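Dunmore (radio serial)

Dunmore is an audio comedy-drama serial written by Iddrisu Kyei and produced by Arif Chin for the independent studio Virneo. It ran for 40 episodes over two seasons and is set in the dressing rooms of a failing repertory theater in the town of Wutano. The serial was released as a podcast and was later carried in an edited form by several community radio stations.

Premise

The story follows the company of the Dunmore Theater, which has lost its main backer and has one season left on its lease. Almost all of the action takes place backstage. The plays themselves are heard only through the dressing room speaker, usually at low volume, and characters often break off a conversation when they hear their cue. The central character is Gristex, a retired television magician who has taken a small part in a thriller and refuses to leave when the run ends. His real name is never given.

Development

Kyei wrote the first three scripts as a stage play, which was turned down by two theaters for having too many short scenes. Chin read the play while working as a sound editor and suggested that it be recorded instead. The two reworked it into 8 scripts, and the rest of the first season was written while those were being recorded. Each episode was meant to last 20 minutes, though the final one of the season is nearly twice that length.

Kyei has said that the speaker in the dressing room came from his time as an usher, when he knew several plays by heart without having seen their second acts.
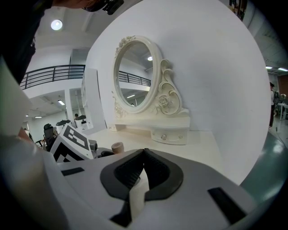
A miniature vanity dresser with an oval mirror and carved roses.

Production

The first season was recorded in a former dance studio with a cast of 12. Actors were asked to move around the room during takes, and lines spoken away from the microphone were kept in the finished episodes. Footsteps, doors and costume rails were recorded live where possible. The plays heard over the speaker were recorded separately, then played back through a cheap intercom and recorded again.

For the second season, production moved to a larger room and the cast was reduced. Chin took over as director for the last six episodes. The theme music, a short piece for clarinet and upright piano, was kept, but the closing credits were shortened after listeners complained that they were longer than some of the scenes.

Release

The first episode was released in October, with new episodes following weekly. The radio version removed the swearing and combined several of the shorter episodes. It also left out the subplot about the missing wigs, which makes one scene in the second season hard to follow.

Reception

Reviews of the first season were mostly favorable and praised the sound design and the overlapping dialogue. Some reviewers found the early episodes confusing, as the characters are rarely introduced by name. The second season drew a more mixed response. Its slower pace was criticized, and opinion was divided on the ending, in which the speaker is switched off during the last performance and the outcome of the lease is left open.

A stage version was announced by Virneo but has not been produced.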